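Wrist view demos: keep the failed grasps on wrapped food, or bin them?
Asked in Data collection, 3 answers

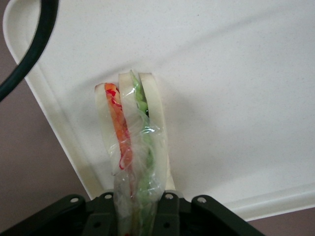
We are collecting teleoperated demonstrations for a pick and place policy that packs lunch items, and I would like some advice on what to keep before we train again. The set so far is 326 episodes, all one operator, one arm, with the wrist view recorded alongside joint positions and gripper width. The item giving us trouble is the wrapped sandwich. On that one the fingers have it by the lower end, where the film narrows, and the bread and lettuce stick out at the top with no film over them. Of the 326, the operator marked 55 as failed. Mostly the film slid through the fingers, sometimes the bread got squashed, and a few times the item was dropped on the way to the box.

My first version of the policy used the successes only. It goes to the right place, closes, and then if the grip is poor it carries on lifting as if all was well. It has no idea what to do next. I've read older threads saying you should throw failures away, and others saying to keep everything. The person who had this job before me kept no notes on it.

Things I have already tried:
Training longer (worse, if anything).
Dropping the lift speed. Helped a bit with the squashing ones, I don't know why.
Cropping the wrist image so the fingers take up less of it. No difference I could measure.

Questions are whether the 55 should go in, and whether I need many more episodes of this one item or more variety across items. We have time booked on the arm until the end of October. The logging is done with Nundard if that matters.

Edit: gripper width is logged at the same rate as the images, somebody asked. Force is not logged, the gripper doesn't report it.

Answer 1 (accepted)

Don't put the 55 in as they are. If you are doing plain behaviour cloning the policy copies what it is shown, and a failed lift looks the same to it as a good one. You would be teaching it to let the film slide.

Split them first. Go through the 55 and sort them by what the operator did after the grip went wrong. If they noticed, opened, moved and gripped again, that episode is the most useful thing you own, and it should be kept even if it was marked failed in the end. Trim it so the bad closing motion is cut and the recovery stays. If they just stopped recording, keep it out of the training set but don't delete it. You can use those later for a small classifier that looks at the wrist image and the width and says grip good or grip bad.

You will probably find you have very few recoveries, because operators are usually told to stop and reset when something goes wrong. So record some on purpose. Start the episode with the fingers closed badly (too high, too shallow, only on loose film) and have the operator fix it from there. Only start logging once the bad grip is in place. I did 200 of these for soft bags on our Bova cell and it made more difference than the 1484 ordinary episodes we already had. The policy started reopening without any change to the network.

On the picture you posted, the film bunches into creases around the middle and catches the light. Expect the policy to pick up on those highlights if your lighting never changes. Move a lamp between sessions. I would also vary which way the item is turned. If the operator always puts the cut edge facing up, that is the only way it will ever work.

For your second question, more variety in how this item is gripped first, then other items. Other items won't teach it about slipping film.

Stijn Smits

Comment: Thanks. Went through them last night, 11 pm finish. Very few recoveries, as you said. Will book a session for the bad starts.

Comment: does trimming not break the action chunks? ours are fixed length

Comment (Stijn Smits): Pad the end by repeating the last action and mask the padding in the loss. Trim before you chunk.

Answer 2

Agree with most of the above, but check your labels before anything else. We had a set from the Rezende line where "failed" meant the operator had run over time. The grasps were fine. A good part of what we had thrown out went straight back in. Ask whoever marked yours what they were marking, and write it in the dataset notes this time.

Also one operator is a risk. They will have a habit, such as always coming in from the same side, and you won't see it until the tray gets moved. Get a second person to do a share of the new ones.

Answer 3

just use suction, we use Cunska cups on packs and never had this. film is a pain with fingers

Comment: The top of ours is open bread and lettuce, a cup has nothing to seal on up there. Might work lower down but I can't change the gripper on this project anyway.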